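12/28/18

The toys come out in force this week, and most of them go back in the wrong place. What follows is how we look after wooden puzzles at our house: letter boards, number boards, and the farm one with the knobs. None of it takes special supplies.

## Wiping down painted pieces

Painted wood does not like to be soaked. Don't put the pieces in the sink, and don't run them through the dishwasher, even on the top rack. I did that once with a set of blocks and the paint lifted at every corner.

Use a bowl of warm water with a small squirt of dish soap. Dip a cloth, wring it out until it stops dripping, and wipe each piece on both sides and around the edge. Go over it again with a cloth wrung out in plain water. Then stand the pieces on edge on a dish towel and leave them overnight.

For sticky spots (jam, mostly) hold the damp cloth on the spot for 30 seconds before you rub. For crayon, a little baking soda on the cloth works. Rub lightly and check the cloth for color. If the paint is coming off, stop there and live with the crayon.

## Cleaning the board

The board gets dirtier than the pieces. Crumbs pack into the corners of the recesses and after a while the letters stop sitting flat. Turn the board over and tap the back first, over the trash can. Then use a dry toothbrush in the corners. A wooden skewer will get what the toothbrush leaves, but go easy if there are pictures printed in the bottom of the recesses, as they scratch.

Wipe the face with a barely damp cloth. Keep water away from the edge, where you can see the layers of the plywood. Once the layers swell they don't go back down. Dry the board lying flat on a rack, out of the sun and away from the heater.

## When a piece won't go in

First look for dirt in the recess. If it's clean, try the piece the other way around. An X will look right several ways and only go in easily one or two of them. We have an X that rides high no matter who puts it in.

If the piece has really swelled, leave it in a dry room for a few days before you do anything else. Our Zikorberg set came back from a summer at the lake house with most of the vowels stuck, and by the end of the week they were fine again. If it's still tight, sand the edge with fine paper, two or three strokes, and test it. You will lose a little paint. Don't sand the face.

Clear off the table before you start. A plain light-colored top is best, so that small pieces show up against it, and you want the board lying flat with room beside it for whatever comes out.
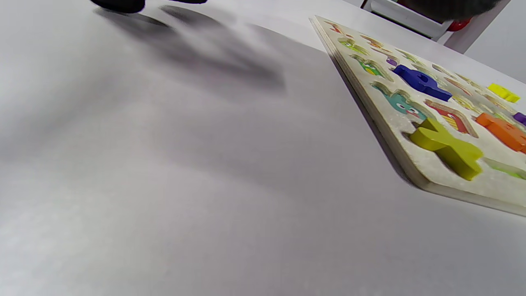 ## Sorting mixed-up puzzles

If you have more than one board, do this once and you won't have to do it again for a long time.

1. Empty everything onto one table. Everything, including what's in the bottom of the toy box and under the couch cushions.
2. Pick the board with the fewest pieces and fill that one first. Set it aside.
3. Do the next one, and leave the alphabet for last.
4. Turn each piece over and mark the back with a pencil. We use a star for one puzzle and a circle for another. Pencil stays on bare wood better than you'd think. On a painted back, use a small dot of nail polish.
5. Put a matching mark on the back of the board.

Ekua Arthur wrote in after the last tips page to say she marks hers with colored thumbtack dots from the office store -- the flat sticker kind, obviously. Those work too, but check them now and then for peeling if there's a baby in the house.

## Storage

Boards store best upright, like records. A dish rack or a metal file sorter will hold several of them. The trouble is that the pieces fall out, so put each board in a zippered bag first, or run two wide rubber bands around it the long way. The big bags meant for sweaters fit most boards. We got a pack of 15 and still have some left.

If you'd prefer to stack them flat, lay a sheet of cardboard between each one and keep the stack to 8 or under. Put the heaviest board on the bottom. We keep ours on a Flurkberg shelf in the hall closet, low enough that the kids can put them back themselves, which they do about half the time.

## Lost letters

Write to the maker first. Some keep spares. If not, trace the empty recess onto thin paper, cut it out, and use it as a pattern on a scrap of wood the same thickness as the other pieces. A coping saw will do it. Cut just inside the line, sand the edges round, and paint it with something rated safe for toys. Marwan Abou Jaoude made us an R this way and it's a slightly different red from the rest.

In January I'll do board games, including what to use on split box corners.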